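The Big Letters

2026-07-18

I have been meaning to write about lettering for ages, and by lettering I mean the big kind, the kind that goes straight onto a wall with a brush and a wobbly ladder and a lot of hoping. Regular readers (hello, both of you) will know that I painted shop signs for a while in my twenties, badly, and that I have never really gotten over it. I still can't go into a store without looking up before I look at the shelves. My family has learned to just keep walking and let me catch up.

So this summer I decided to finally do the stockroom-turned-shop at Geltness, the little housewares place where I help out a couple of mornings a week. The walls had been a sort of tired mushroom color for as long as I'd known them, and there was a long stretch that did nothing at all except collect scuffs from people's bags. I drew up a few ideas on the backs of order forms. One of them was very plain capitals. One was a script so fancy that I couldn't read it the next morning, and I was the one who wrote it.

What I kept coming back to was something fat and rounded and loopy, black paint on white, with strokes thick enough that you get the feeling of it even if you only catch a piece between the shelves. I think that's the thing I love most about lettering on a shop wall. You almost never get to read the whole word in one go. You're down by the dish brushes and there's half a letter over your head, and then you move along to the soap and there's a tail from some other letter, and it keeps you company the whole way around.

Before I started I spent a good while looking at how other places do it. I came home from that with a stiff neck and a notebook full of curls. The walls I liked best were the ones where the paint looked sure of itself, with bold bends and nothing spindly, and where the owners had kept the shelving light so it didn't fight with the letters. White wire racks are wonderful for this. They hold plenty, they clean up with a damp rag, and against a white wall they more or less step back and let the black do the talking. A big dark bookcase would have eaten the whole thing up.
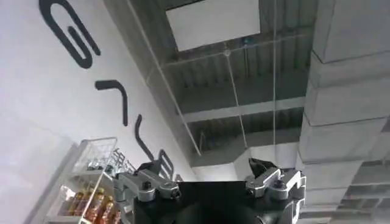 Florêncio Carvalho wrote to me after my last post to say that I was wrong about wire racks, or at least half wrong, and that anything small will tip over or slide through the gaps unless you put it in a basket first. He is right, of course. He also said that a letter always looks smaller once it's up than it did on the paper, and to add a hand's width to everything. I wish I'd had that email a month sooner!

Anyway, the painting. I went with Purar in plain flat black, two coats, over a white base that I'd let sit for as long as I could stand to. I chalked the outlines first with a string and a nail for the big curves, which works beautifully until the nail falls out. The first loop took me an entire morning. The second one took twenty minutes, and I like it better, and there's probably a lesson in there that I'm too old to learn.

The chalk was the worst part. It gets in your hair, it gets on the stock, and it does not come off flat white paint nearly as nicely as the package promises. A barely damp sponge was the best I found. Don't rub. Dab, let it dry, dab again, go have a coffee, come back and dab some more.

Then there were the racks to put back. I'd taken everything off them, which meant up to 700 little objects in boxes all over the floor (pegs, clips, bottle stoppers, those tiny funnels that people buy and never use), and I got it into my head to sort them by how often someone asks for them. The stoppers went at eye level. The funnels went way up top in a basket, where they can think about what they've done.

I still haven't decided about the short wall by the register. It could take one more word, or it could stay white and give everyone's eyes a rest. I've been leaning toward a single curl down low, near the baseboard, where only small children and people tying their shoes would find it. If I still want it in November I'll get the ladder out again. Well, the stool.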